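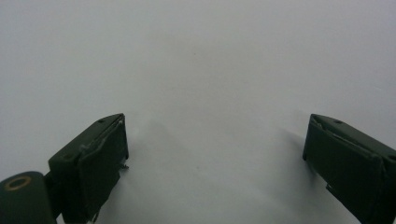 Fig. 1. Plain pale surface

Section 4: Setting up your worry window

Okay, you've got Gendetti installed and you've picked a notebook name (mine is Mendia, after a street I used to live on). Now for the part I like best! A worry window is a short, fixed slot in the day when you're allowed to worry as much as you want. The rest of the day, you jot the worry down and get on with things. I've done it for two winters and I still grumble when the chime goes off.

1. Open Gendetti and tap Windows, then New.

2. Choose a time. I use 5:30 p.m., but anything works if you're usually awake and fed. Please don't pick bedtime. I did that in February and lay there arguing with my old boss until midnight.

3. Set the length to 16 minutes. The app offers you up to 100, and I'd ignore that completely.

4. Tap Capture and turn on Quick Note. Each note holds 130 characters, so you'll get "Mom's test results, haven't called" and not the whole speech you're planning to give the clinic.

5. Pick a chime. Wostlow is the soft one, Koo is the one that made me drop a sandwich.

6. Save, and then try it out with a small worry. The parking ticket is perfect. Leave the big stuff for next week.

Note: If you skip a window, your notes roll over to the next day. They don't pile up in red or anything like that, I hate apps that scold.
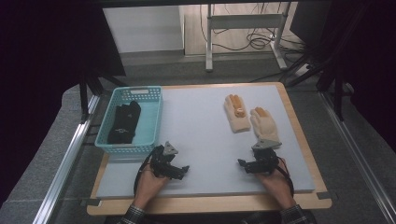 Fig. 2. Turquoise basket on the table

When the chime rings

7. Sit down and open your notes from the top. Read one, worry about it properly, and mark it Still Here or Gone. You'll be surprised how many of mine get marked Gone (the Wednesday ones especially, I'm a mess on Wednesdays).

8. For anything marked Still Here, Gendetti asks for one next step. Keep it tiny. "Find the phone number" counts.

9. Stop when the second chime goes, even in the middle of a note. You can pick it up tomorrow.

Caution: This is a habit tool and I'm a fan of it, but it isn't treatment. If the worry is keeping you from eating, sleeping or leaving the house, talk to a doctor or a counselor first and come back to the app later.

To change your time or chime, go to Windows, then Edit. Changes start the next day.

We use cookies to remember your settings. Accept | Manage preferences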